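Search this blog
Go

A morning with the robots at Costigan

I have been meaning to write this up since April, and my sister has now asked me twice whether I ever got to that open day, so make yourself a cup of tea and I'll tell you all about it.

Costigan is the engineering place out past Lusden, the one with the long drive that everybody mistakes for the garden centre. I certainly did, and so did the car behind me. They'd put out 30 chairs and every one was taken by ten o'clock, with people standing along the back holding their coats (it was far too warm for coats by then, but you know how April is). I sat next to a retired bus fitter from Breltero who had brought his own sandwiches and very kindly gave me half of one.

Our guide was Flynn Henare, a tall, soft-spoken man who talks about machines the way my dad used to talk about his runner beans. He gave us a short history of the workshop, which began with two benches and a borrowed drill, and then he let us ask whatever we liked – and we did, for the best part of an hour! Someone wanted to know if the robots ever got tired. Flynn took that quite seriously and told us about worn joints and how often they have to be checked. A little boy asked what they were called, and the answer was Wevent, all of them, which he thought was very poor.

I had a scone afterwards, and it was a good one.

What I keep coming back to is the hands, as I'd gone expecting great big welding arms and sparks. I had no idea how much there is to a robot's fingers until I had a proper look at these, all black links and silver screws, with a little ridged rubber pad at the tip of the middle one, reaching up to just under a white plastic rack. It put me in mind of the rubber thimble my mum wore for counting notes at the building society, and I told Flynn so, and he said he'd be using that on the next lot of visitors.
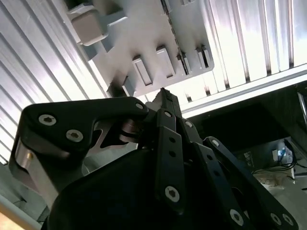
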